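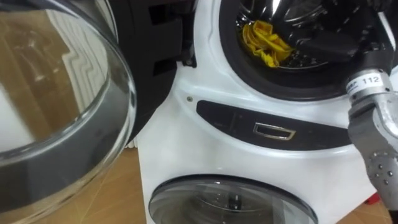 Front-loading appliance with the door open.

9/26/24
By Janelle Cruzado

Havham Building Safety Group, minutes

Present: Ainhoa Calvo (chair), Trinidad Sarmiento, Colton Paquette, Janelle Cruzado (minutes). Zawadi Nyamweya sent apologies.

1. Minutes of the last meeting
Approved with one change. The side gate lock is a keypad model and was listed as a card model.

2. Key fobs
Colton reported that 154 fobs are active in the system. Three belong to people who moved out in April and will be switched off this week. Ainhoa asked that move-out forms go to Colton the same day they are signed. Agreed.

3. Rear stairwell door
The closer is leaking oil and the door does not always latch. Grinero quoted $900 to replace the closer and adjust the strike plate. Trinidad asked if the existing closer could be rebuilt. Colton said Grinero no longer gets parts for that model. Motion to accept the quote made by Trinidad, seconded by Colton. Passed.

4. Intercom
Starkerov will send a technician to look at the buzzing on the front panel. They need access to the riser closet. Trinidad will meet them and sign out the key.

5. Lost key charge
The charge for a lost mailbox key is now $100, which covers changing the lock. Two residents wrote in to say this is too high. Ainhoa will get the locksmith's price list before any change is made. Held over.

6. Lighting at the side gate
The motion light turns off too soon for people using the keypad. Colton will lengthen the timer and check the sensor angle after dark.

7. Other business
Okafor has asked for a current list of lock types on all outside doors for the insurance renewal. Janelle to send it. Zawadi's note about the bike room hasp was read and moved to the next agenda.

Meeting closed. Next date to be sent by email.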